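Speaker notes: Room treatment before equipment. Listening rooms in shared and public buildings
Prepared for the Plulwood Sound Library, June 2, 2025

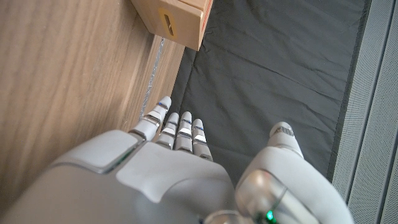

Why should a listening room be treated before new equipment is bought for it?
The room shapes everything the loudspeakers produce, and its faults remain when the equipment is replaced. A new amplifier will not shorten a long echo, and a better pair of loudspeakers will still excite the same low notes if they stand in the same corner. Money spent on the room is kept through every later change of system.

Opening (allow three minutes)

Welcome the audience on behalf of the Library. State that the talk concerns the two listening rooms on the upper floor and the smaller room at Zemville. Handouts are at the door. Questions will be taken at the end of each part.

Remind members that the Library holds 2,256 long-playing records and that all of them may be played in either upper room by appointment. The rooms are therefore used by people with very different tastes. Chamber music, spoken word and dance records all have to sound acceptable in the same space, and the treatment was chosen with this in mind.

Part one: what was wrong with the rooms

The larger room was built as a reading room. It has a hard floor, a plaster ceiling and tall windows along one side. Speech was difficult to follow from the rear seats. Piano recordings were described by members as glassy, and several asked whether the loudspeakers were faulty. The loudspeakers were returned to Hollik for inspection and came back with no fault found.

The smaller room suffered from the opposite trouble. An earlier attempt at treatment had covered most of the walls with thin foam. This took away the upper part of the sound and left the bass untouched. Voices were dull and the low notes continued to boom. Pause here and play the first extract, the solo cello, as recorded from the rear seat before the work.

Explain the terms used in the handout. A reflection is sound that reaches the listener after meeting a surface. A room mode is a low note that the room itself strengthens or weakens, according to its size and shape. An absorber reduces the energy of the sound that strikes it. A diffuser scatters it.

Part two: where the listener sits

The first change cost nothing. In both rooms the main seat had been placed against the back wall, where bass is usually strongest. The seat was moved forward in stages and the same short passage played at each position. Members of the listening panel wrote down their preference without discussion, and the sheets were collected before anyone spoke.

The loudspeakers were then drawn out from the wall behind them and turned slightly inwards. The left loudspeaker in the larger room could not be moved as far as the panel wished, as it would have blocked the fire door. The present position is a compromise and should not be altered by users. Floor marks have been laid in both rooms. If the loudspeakers are moved for cleaning, they must be returned to the marks.

Play the second extract. Allow the audience a moment before continuing.

Part three: treatment

Fourteen panels were fitted in the larger room. They are filled with mineral wool and covered in plain cloth, and they stand a little way off the wall so that they work lower in the range. The side panels were placed by the mirror method. One person sits in the main seat while another slides a mirror along the side wall. Wherever the loudspeaker can be seen in the mirror, a panel is useful.

Heavy curtains now hang across the windows. They help with the upper range and do very little for the bass. Members who are considering curtains for their own rooms should not expect them to cure a boom.

In the smaller room the foam was taken down entirely. It was replaced by deep corner absorbers made to order by Ye, with a bookcase on the rear wall. A bookcase with volumes of uneven depth scatters sound reasonably well and has been kept for that purpose. The shelves should not be cleared without asking the Library first.

Play the third extract, which is the same solo cello in the treated room. Do not comment before it has finished.

Part four: Zemville

The Zemville room is leased, and nothing may be fixed to its walls. Free-standing screens were used. They are stored flat when the room is needed for meetings, and a card on the inside of the cupboard door shows where each one belongs. The result is less even than in the upper rooms. There is still a strong low note near the radiator, and the lease does not allow for the deeper absorbers that would reduce it.

The Library intends to review the room in August, when the lease is due for renewal. Members who use Zemville regularly are invited to record their remarks in the book kept there. Remarks that name the record and the seat are the most helpful.

Part five: advice for members at home

Keep this section brief if time is short.

Begin with the seat and the loudspeakers. Live with each change for about 7 days before making another. Use the same few records throughout, and choose ones that are well known to the listener and not only well recorded.

A thick rug between the loudspeakers and the seat is worth trying on any hard floor. Thin foam over a whole wall is seldom worth the expense. Panels may be made at home by anyone with modest skill, provided that the filling is fully enclosed in cloth and that gloves and a mask are worn while it is cut.

Electronic correction was asked about at the previous talk. It can reduce a peak in the bass at one seat. It cannot shorten an echo in the upper range, and it may make matters worse at other seats. The Library does not use it in the upper rooms and takes no position on its use at home.

Anyone in rented property should obtain permission before drilling.

Closing

Thank the audience. Repeat that bookings for the upper rooms are made at the front desk and that the Zemville key is signed for separately. The larger room will be open for half an hour after the talk, and the extracts may be heard again there on request. Please ask those attending to leave the chairs as they find them.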